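Preguntas frecuentes: guardado de vasos y recipientes en mesas de trabajo compartidas
Gultbridge – Servicios interiores
Última revisión: April 5, 2021

¿A qué puestos se aplica esta página?
A todas las mesas cuadradas de madera clara de la planta baja y a las cestas de alambre asignadas a ellas. Las mesas de reunión siguen la norma anterior. En caso de duda, consulte el plano que mantiene Ayten Özkan.

¿Qué se puede guardar en la cesta?
Vasos, recipientes cilíndricos con tapa y envases vacíos de hasta 100 mm de diámetro. Quedan excluidos los cubiertos sueltos, los platos y cualquier envase con líquido.

¿Dónde se coloca la cesta?
En la mitad posterior de la mesa, con la abertura hacia el usuario. La mitad delantera se reserva para manipular las piezas.

¿Qué diferencia hay entre la base y el estante superior?
La base recibe las piezas sin tapa. El estante es una superficie lisa y admite las piezas con tapa, siempre en posición vertical. La carga máxima del estante es de 5 kg, repartida.

¿Cómo se manipula un vaso ancho por arriba?
Se sujeta por la parte inferior, donde el cuerpo se estrecha, y se evita presionar el borde. Los vasos con reborde intermedio se toman por debajo de este.

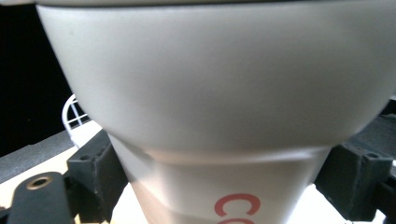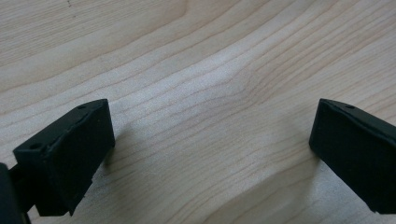
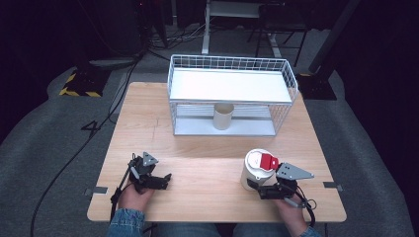 ¿Hay que retirar la tapa antes de guardar un recipiente?
No. Si la tapa tiene pestaña, compruebe que está cerrada y oriéntela hacia el frente.

¿Se pueden apilar los vasos?
Solo los del mismo modelo y únicamente en el estante. En la base se dejan separados, con la boca hacia arriba.

¿Cómo se limpia el tablero?
Con paño de microfibra ligeramente humedecido y jabón neutro, siguiendo la veta. No se admiten estropajos ni productos con disolvente. Las marcas puntuales y los nudos propios de la madera no se consideran defectos – no intente eliminarlos con lija.

¿Y la cesta?
Se vacía por completo y se limpia primero el estante, después los laterales y por último la base. El alambre debe secarse antes de volver a cargarla.

¿Con qué frecuencia se revisa el material?
Una vez al mes. El inventario vigente comprende 232 cestas y más de 524 recipientes. La próxima sustitución de cestas está prevista para octubre.

¿A quién se comunica un alambre suelto o un vaso agrietado?
A Heriberto Xolalpa, extensión 3, indicando el número de mesa. La pieza se retira del uso hasta recibir respuesta.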